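Hand-held gripper sessions: what should a written rule cover, and when is a pad worn out?

Clirkel Help > Automation > Working practice
Asked by Yasmine Fahmy in March, 3 replies

Yasmine Fahmy
I have been asked to write the working rules for a bench where operators record two-handed table tasks with hand-held grippers. One operator per bench, a gripper in each hand, a camera on each gripper and one on the head. Tasks are short: open a box, put something in, close it, move it aside. The recordings are used to train a pair of arms that carry the same fingers.

The existing rules are one page inherited from an arm cell. It covers guarding, emergency stop and payload, and almost none of it applies when the thing moving the gripper is a human wrist. Meanwhile there is nothing on the items we do argue over, which are:

- the state of the finger pads. Ours lose material along the edge where the two faces meet. One shift replaces them early, the other runs them until a part slips.
- what has to be on the table, or off it, before a take starts.
- where the cables go.
- who may reject a take, and whether a rejected take is deleted.

We have 2906 takes in the current set and I cannot say from the records which were made with which pads. I would like that not to happen again. Does anyone have a rule set they can summarise? I am more interested in the limits you use than in general advice. If there is a published standard for this I have not found it.

Salim Mugo
Look at the general machine safety documents for the cables and the operator's posture and you will have most of what you need. For the pads, swap them when they look bad. Pads are cheap. We don't write any of this down, the bench lead decides and it has been fine.

I would not delete anything. Storage is cheap as well.

Brahim Berrada
I disagree with leaving it to the bench lead, at least where there are two shifts. You have already described the result: two leads, two limits, one data set.

As far as I know there is no standard that addresses hand-held recording as such. The industrial robot standards start from a manipulator with its own drives, so very little carries over. What does carry over is the general duty to assess the task as performed: trip hazards, repetitive load on the wrist, pinch points at the jaws. Write that assessment separately. Do not mix it with the data quality rules. They have different owners and they get revised for different reasons, and if they share a page then one of them will be out of date.

On the pads, ours is a contact area rule. Close the fingers on a strip of carbon paper over white card and look at the print. If the print is broken anywhere in the front third, the pad is out. It takes under a minute. We do it at the start of each session and after any drop. The print goes in the session folder with the pad number written on it.

The pad number matters more than the limit you choose. Even a poor limit can be corrected later if you know which pads were fitted.

Souad Soliman
Brahim's print test is sound for flat pads. It doesn't catch lifted material at the side, because a flap that folds outwards leaves no mark on the card. A flap can still catch on a lid or a tab, and it is in view of the gripper camera for every take afterwards. We use the Tazi bench procedure with some changes. Below is the part relevant to your list. Adjust to suit.

1. Pads

1.1 Each pad carries a number on its mounting side. Left and right are logged separately.

1.2 Change in pairs. If one pad fails, both fingers on that gripper are changed. The other gripper is left alone.

1.3 A pad fails on any of the following: a broken print (as Brahim describes), any loose material you can move with a fingernail, or 2000 takes. The last figure is an administrative limit. It has no test behind it that I know of, and we rarely reach it.

1.4 No trimming. This was disputed when we introduced it. A trimmed edge is a third shape, neither new nor worn, and the arms will not have it. If you trim, log it as a new pad number.

1.5 Wear that is cosmetic and firmly attached is allowed. Record it with a close view from the gripper camera at the start of the session, fingers open, over plain table. Ten seconds is plenty.

1.6 The arms get the same pads, to the same limits. A rule for the hand-held side that is stricter than the rule for the arms only moves the mismatch to the other end.

2. Table

2.1 The start state is written on the task card in words that can be checked: which objects, which way the box faces, lid open or closed. "Tidy" is not a start state.

2.2 Anything not on the card comes off the table. Screwdriver, cups, tape, the card itself.

2.3 If a mat is used it is listed on the card, with its position. If it is not listed it comes off with the rest. We had a batch where the mat came and went between takes and it was a nuisance to sort.

2.4 Lighting is not touched during a session. Glare on a pale tabletop is acceptable if it is the same glare throughout. It is worth looking at the gripper view for this, as glare that is invisible from standing height can fill a good part of the picture from low down.

2.5 Clear plastic items get a line of their own on the card giving the state of each latch and clip. Reviewers cannot always tell from the video whether a transparent lid is shut.

3. Cables

3.1 Each gripper cable leaves on its own side, left to left and right to right. They do not cross in front of the operator.

3.2 Enough slack for the full reach with both arms extended, checked before the first take. Too short is worse than too long for the data, as the operator starts to favour one side without noticing.

3.3 Slack lies outside the area where the operator stands or shifts their feet. This one belongs to the safety assessment too, and it is the only item we list in both.

4. Takes

4.1 Both grippers are in view of the head camera and open before the operator starts the task. Hold still for a moment, then begin.

4.2 The operator may reject a take, and gives a code. There are 7 codes. More than that and people use "other".

4.3 The reviewer may also reject, with the same codes. Nobody else.

4.4 Rejected takes are kept, marked, and left out of training by default. Here I agree with Salim.

4.5 After 3 rejections in a row the session stops and section 1 is repeated. In most cases the pads are fine and the operator needs a break, which is a useful finding in itself.

For your existing takes I would pull the first clear view of the fingers from each session and sort by eye. You won't recover the pad numbers, but you can usually group sessions by the shape of the damage along the edge, and that is enough to hold one group out and see whether it matters.

Gripper view, fingers open as in 1.5 but with part of a mat-like sheet in the corner, then the head view with the box and the small green box out:

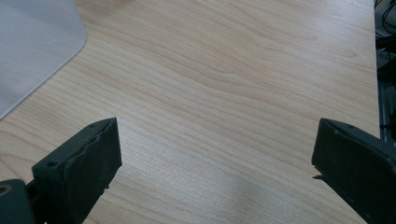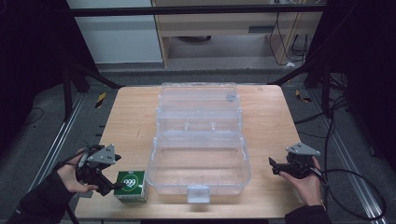 Aslı Baysal
Clause 1.2 needs a second look, Souad. If both fingers are changed whenever one fails, the log should say which of the two failed. Naster issues its pads in handed pairs and we found the failures were almost all on one side of the right gripper. With only the pair change recorded it looked like ordinary wear on both. The cause was a jaw closing slightly out of line, and we replaced a good many pads before anyone measured it.

I would also put the print test at the end of the session as well as the start. A pad that passes in the morning and fails the next morning leaves a whole session in doubt, and by then it may have been on a second bench. On 4.2, we use fewer codes than you do and have a separate one for "cable pulled", which has been used more than I expected. It led to us rerouting the Alton bench.

Yasmine Fahmy
Thank you, this is close to what I was after. I will take sections 1 and 4 nearly as written, with the failed finger logged and the print test at both ends of the session. The safety assessment goes in its own document as Brahim suggests. One thing still open: does the count in 1.3 include rejected takes? Ours are logged separately, so I can do it either way.

Souad Soliman
It includes them. The pad has done the work whether or not the take is used.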